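# Govance Parcel Handover Records

December. By the Erka data desk.
5 min read

Handover records from the Govance freight network, covering road consignments that passed between two carriers at the Unness depot. Each row is one handover: a consignment arriving with one haulier and leaving with another.

## Contents

- `handovers.csv`: one row per handover
- `carriers.csv`: carrier codes, with the type of vehicle each one normally runs
- `bays.csv`: the 13 loading bays at Unness, with door height and whether a tail lift can be used
- `notes.txt`: free-text remarks from the dock office, keyed by handover number

There are 2000 handovers in the main file. Personal names, phone numbers and street addresses were taken out before release. Delivery points are given by postal district only.

## Main fields

`handover_id` is unique and never reused.

`arrived` and `released` are local times to the minute. Where the dock clerk left the release time blank, the field is empty. We did not fill it in from the gate log, as the gate log records the lorry and not the load.

`weight_kg` is the weight on the consignment note. Loads were not reweighed at Unness.

`pallets` counts floor positions. A half pallet on its own counts as one. Two half pallets stacked count as one.

`condition` is A, B or C. A means no remark, B means outer packing marked or torn, C means the receiving carrier signed under protest. The dock office and the Cunha depot used to apply B differently, so older Cunha transfers have been left out.

`temp_class` is either `ambient` or `chilled`. Frozen goods do not go through Unness.

## Known problems

Sunday arrivals were often entered on the Monday shift, and their `arrived` times tend to sit in a block just after 06:00. Leave them out if you are working on waiting times.

Carrier code `K4` was given to two different firms. Rows affected are marked `K4?` and there are 70 of them.

Bay 9 was closed for floor repairs for part of the period. A few rows still show it in use. We think these belong to bay 6 but have not changed them.

Consignments split across more than one vehicle appear as separate rows with the same `note_no`. Adding up `weight_kg` without grouping on that field will count the same load twice.

## Loading the data

Files are UTF-8, comma separated, with a header row. Read `note_no` as text or the leading zeros will be lost. `notes.txt` uses a tab between the handover number and the remark, and remarks can contain commas.

## Use

Free for teaching and research. For commercial use, write to the Erka data desk first. Please don't try to work out the shippers from district and weight. Corrections are welcome and go into the next version, usually within 20 working days. 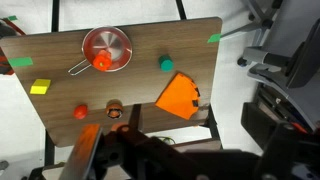

Small steel saucepan with an orange-red item inside, on a dark wooden board.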